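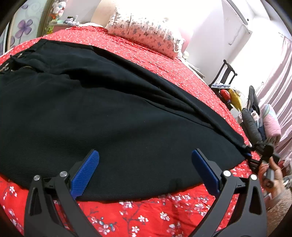
Crease Retention in Folded Cotton and Cotton-Blend Twill

Alfie Mottram
Textile Science Project, Final Report

1. Introduction

Twill is a weave in which each weft yarn passes over one or more warp yarns and then under two or more, with the starting point shifted by one yarn on every row. The shift produces the diagonal line that separates twill from plain weave. Fewer interlacings per unit area allow the yarns to slide past one another, and for this reason twill is normally expected to crease less than a plain weave of the same weight.

Most published work on creasing uses small strips under a fixed load. Clothing in a drawer is folded in several layers under low and uneven pressure, often for weeks. The project examined whether the strip method gives a fair ranking of fabrics stored in this way.

2. Background

A crease forms when fibers on the outside of a bend are stretched and fibers on the inside are compressed. In cotton, hydrogen bonds between cellulose chains break under this strain and form again in the bent position. Moisture speeds up both steps. Polyester has few sites for such bonds and recovers mainly through its own elasticity. A small share of elastane raises recovery further, although the effect falls off with repeated laundering.

Recovery is usually reported as an angle. A strip that opens completely flat has a recovery angle of 180 degrees, and one that stays shut has an angle of zero.

3. Materials

3 fabrics were tested. They are referred to by the names on the supplier's rolls.

Bokville: 100 percent cotton, 2/1 twill, undyed.
Skurach: cotton and polyester, 2/1 twill, dyed black.
Cillwood: cotton with elastane, 3/1 twill, dyed navy.

All samples were washed once without softener, line dried and left in the conditioning room overnight. No pressing was done after washing. The Cillwood roll had a fault near one selvage and samples were cut from the other side.

4. Method

4.1 Strip test

Strips were cut in warp and weft directions, folded end to end and placed under a 300 g weight. After the weight was lifted, each strip was hung over a wire and the angle read from a protractor card. Face-to-face and back-to-back folds were recorded separately.

4.2 Storage test

Panels were folded in half along the length and then in half across it, giving 4 layers. This is close to the usual way of folding trousers for a shelf, but without the extra bulk of seams and pockets. The panels were stacked in a closed drawer with the order changed every Sunday so that no fabric stayed at the bottom. At the end of the period each panel was opened on a flat surface and graded by eye under a low side light.
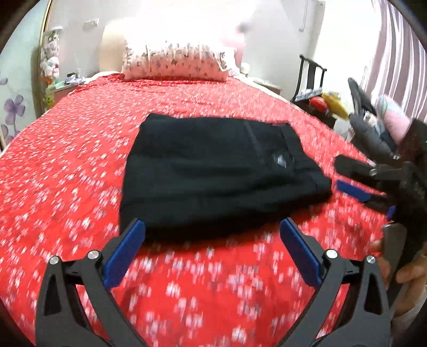 Figure 1. Dark clothing folded into a rectangle.

5. Results

In the strip test, Skurach gave the highest recovery angles in both directions. Cillwood was second in the weft direction and close to Bokville in the warp direction, as expected for a cloth with elastane in the weft only. Bokville was lowest throughout.

The storage test gave a different order. Cillwood was graded best, with Skurach second. Skurach panels showed a sharp line at the first fold that was still visible the next morning. Bokville panels had softer but more numerous creases, including several that did not match any intended fold and probably came from the drawer being opened and shut.

6. Discussion

The change in order can be explained in part by time. The strip test measures elastic recovery after a short load. Over a longer period the yarns relax into the folded shape, and a stiff blend may then hold a crease that it would have thrown off within minutes in the strip test.

Dye color affected grading. Creases on black cloth were harder to see when the light was parallel to the fold, so these panels were turned and graded twice. Dr. Mạc suggested grading from profile traces, but the stylus instrument was out of service for most of February.

Humidity in the drawer was not logged. This is the main weakness of the storage test, given the role of moisture described in Section 2.

7. Further Work

The storage test should be repeated with a humidity logger and with finished garments. Seams at the waistband and inside leg hold layers apart and would be expected to change the fold radius. A second strip test with a longer loading time would show whether the two methods converge.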